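May
By Marina Gavalas

Chapter 7
How a Church Body Chooses Its Leaders

Most of us, if we grew up going to church at all, had a fairly simple picture of how it was run. There was the pastor or the priest, there was somebody over him whom we saw once every few years at a confirmation, and somewhere very far off there were people in large buildings who wrote letters that got read aloud before the announcements. I had that picture until I was well into my twenties, and I don't think it did me any harm. But it leaves out nearly everything this chapter is going to be concerned with, namely the middle layer: the councils, conferences, and synods where representatives of many local churches sit down together, pick someone to preside, and then try to agree on what to say.

We'll take as our main case the Drovura Conference, a regional assembly to which 104 congregations send delegates. It isn't large and it isn't famous, and that is exactly why I like teaching from it. You can hold the whole thing in your head at once. The delegates meet in the town of Hollis for four days, they elect a president for a term of three years, and between meetings the daily work is carried on by a small standing office with a general secretary. Students who have read Chapter 6 will recognize the arrangement at once, with one difference we'll come to in a moment.

The difference has to do with how the presidency passes from one person to the next. In many bodies of this kind the outgoing president hands over a set of minutes, a budget, and perhaps a warm handshake. At Drovura the outgoing president also hands over what the members call the open questions, a written list of everything the last term started and didn't finish. The new president reads the list aloud at the first session, all of it, and I can tell you from having sat through one of these readings that it takes a good long while (bring a cushion). At the session studied here the list ran to 17 items. A few were grand, such as the conference's stance on migration. One concerned the heating in the Votness retreat house, and it had been on the list for three presidents running.

You may well ask what a president can do with such a list, and the short answer is that the office has very little power of command. It can't overrule a local church or discipline a minister. It can call a meeting, set the order of business, and speak to governments and newspapers in the conference's name, provided the delegates have agreed on the substance beforehand. 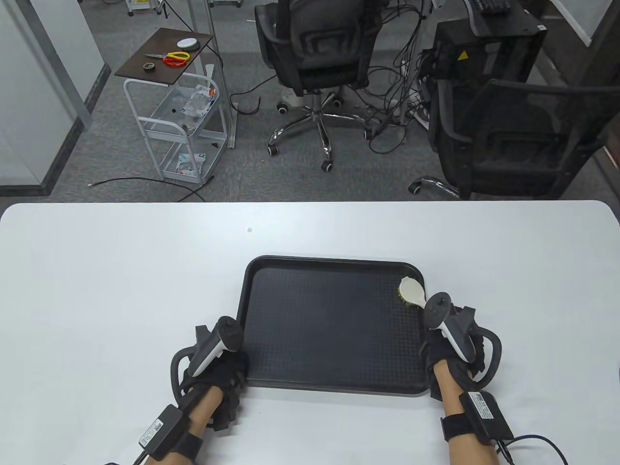

That last condition matters more than it might seem to, and we'll spend a good part of section 7.2 on it. When the conference sent its letter on rural hospitals to the regional parliament, the draft had been through so many hands that the archive at Trandar holds 259 separate comments on it, a fair number of them about commas. The letter that went out was two pages long. Whether all that labor made it a better letter is something the delegates themselves still disagree about, and you'll have a chance to read both versions and make up your own mind.

Before you go on, please look again at the terms "delegate," "mandate," and "standing office" in Chapter 6, as I'll be using them freely from here on. Section 7.1 begins with the election itself and the rather odd business of the second ballot.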